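Ticket 2186 – Two-arm carry: when does an episode count as good?
Queue: Recording practice
Site: Roroseo, booth 2
Opened by: Siv Holmgren
Status: Closed, rule updated

Wednesday, 9:10
Reviewers at Söderlund are rejecting laptop carries that our operators pass. Same clips, same checklist, different answers. I pulled 45 of the disputed ones and the cause is rule 7 in the Zorkura guide: "Object is moved by both arms and placed neatly." Neatly! I love this guide, but that word has to go.

9:40
Checked the easy things first. Gripper calibration fine on both sides. Wrist cameras in sync. Playback in Skulisero matches the raw log, so the reviewers are seeing what we see. No hardware fault, which is great news – we can fix this with a better sentence.

10:25
Sorted the disputes by type. Most are carries where one gripper lets go before the other and the laptop shifts on the stand. Operators call that a pass (it ended up on the stand). Reviewers call it a fail (it was not under control). Both readings fit the rule as written.

The second group is about the start. Some operators begin recording with the folding stand flat on the floor, others set it up first. The guide never says which is the start state, so the reviewers guess.

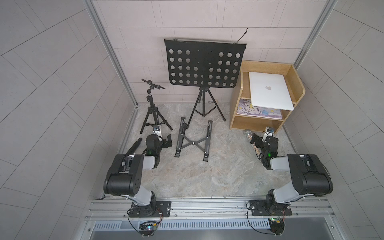
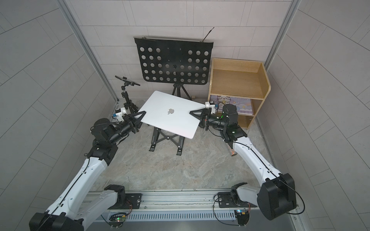 Booth 2, laptop task. The laptop is on the cabinet in the first picture and held by both grippers over the folding stand in the second.

11:15
Draft wording for rule 7, sent to Söderlund:

7a. Name the start state in the episode header: stand flat or stand set up. One or the other for the whole batch.
7b. Both grippers keep hold of the laptop until it rests on the stand.
7c. Release one side at a time, left first. Wait for the laptop to be still before the second release.
7d. If the laptop slides after either release, mark the episode "recovered" and keep it. Do not delete it.
7e. Things that play no part in the task, like the music stand, may stay in the booth. If an arm touches one, add a contact note.

I'm really happy with 7d. Those clips are useful and we were throwing them out!

13:30
Söderlund asked whether 7b allows a regrip in midair. Yes, if the other gripper is holding at the time. Added that to 7b.

15:50
Re-scored all 45 with the new text, operators and reviewers working separately. They agree on every clip except 2, and both of those are missing the start state in the header. Sent back for relabeling.

16:20
Rule 7 replaced in the Zorkura guide. The older batch of 252 carries still needs the header field filled in, tracked in its own ticket. Closing this one. – Siv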